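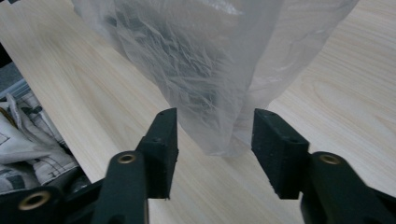
A translucent plastic bag on a wooden tabletop.

Households to have soft plastics collected from the kerbside

Residents of Plaramero will be able to put out plastic bags, wrappers and film for recycling from 11th August, under a collection scheme approved by the town council.

The service will be run by the waste contractor Jistico and will cover 371 streets in its first stage. Each household on the route will receive a roll of 50 collection sacks, together with a leaflet setting out which items can be accepted. Sacks should be tied and placed beside the existing recycling bin by 7am on the normal collection day.

Bread bags, carrier bags, crisp packets, cling film and the film lids from ready meals may all be included. Items should be empty and free of food. Compostable bags, padded envelopes and medicine packaging will not be taken and should continue to go in general waste.

Until now, residents wishing to recycle soft plastics have had to take them to collection points at supermarkets or to the household waste site at Zevavov Road. The collection points will remain open. The council said that many people without a car had found them difficult to reach.

A trial held in 13 streets in April led to a fall of 22 per cent in the number of general waste sacks left out for collection. A report on the trial noted that some residents had been unsure whether labels needed to be removed from packaging. The leaflet now confirms that they may be left on.

Material from the scheme will be sorted at the Zieliński depot before being sent on for reprocessing. Flats with shared bin stores are not part of the first stage, and separate arrangements for them will be considered by the council later in the year.

Replacement sacks can be collected free of charge from the library and the town hall reception.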